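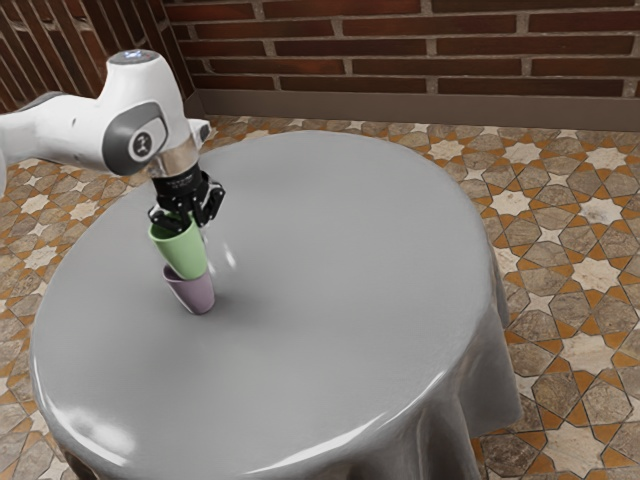 컵 정리 공정 자동화 관련 부서 회의록

일시: 2025/09/25(목)
장소: Astano 2층 회의실
참석: Yuzuki Morikawa(운영), Masaru Kikuchi(설비), Kumiko Tsuchiya(홀·세척 담당), Sarla Joshi(인사)
불참: Yuzuki Kawaguchi(교대 근무)
기록: Sarla Joshi

1. 진행 상황
Kikuchi가 컵 겹치기 작업의 시뮬레이션 내용을 보고함. 로봇팔이 연두색 컵을 그리퍼로 잡아 보라색 컵 위로 겹치는 동작이며, 둘 다 위가 넓고 아래가 좁은 형태임. 시험 실행은 총 1653회. 실패 사례는 원인별로 분류 중이며 다음 회의에 표로 제출하기로 함. 실제 매장 컵은 손잡이 있는 것이 섞여 있어 별도 확인이 필요함.

2. 현장 의견
Tsuchiya: 마감 시간대에 컵을 모아 겹치는 일이 손목에 가장 부담이 되므로 도입 자체에는 찬성. 다만 금이 간 컵이나 립스틱 자국은 지금 겹치면서 손으로 걸러내고 있음. 이 확인을 어느 단계에서 누가 할지 정해지지 않으면 세척 쪽 일이 오히려 늘어남.
Morikawa: 확인 작업은 세척기에서 꺼낼 때로 옮기는 안을 검토. 하루 물량 3000개 기준으로 소요 시간을 재 보기로 함.

3. 인력 및 근무표
세척 담당 12명의 인원은 유지함. 이 중 4명은 설비 기본 교육을 받고 정지·재가동과 컵 보충을 맡음. 교육은 근무 시간 안에 실시하고 수당은 현행대로 지급. Tsuchiya가 야간조는 교육 시간을 내기 어렵다고 하여 야간조 일정은 따로 짜기로 함. 직무명 변경 여부는 결론 없음.

4. 안전
비상 정지 버튼 위치에 대해 의견이 갈림. Kikuchi는 작업대 옆, Tsuchiya는 통로 쪽을 요청. 양쪽 모두 설치할 경우의 견적을 받기로 함.

5. 결정 사항
- 실패 원인 표 작성: Kikuchi
- 컵 확인 소요 시간 측정: Morikawa, Tsuchiya
- 야간조 교육 일정안: Joshi
- 불참자에게 회의 내용 전달 및 의견 수렴: Joshi
- 현장 시범 운영은 내년 4월로 하되, 2번 안건이 정리된 뒤 확정

다음 회의 일정은 근무표가 나온 뒤 메일로 공지함.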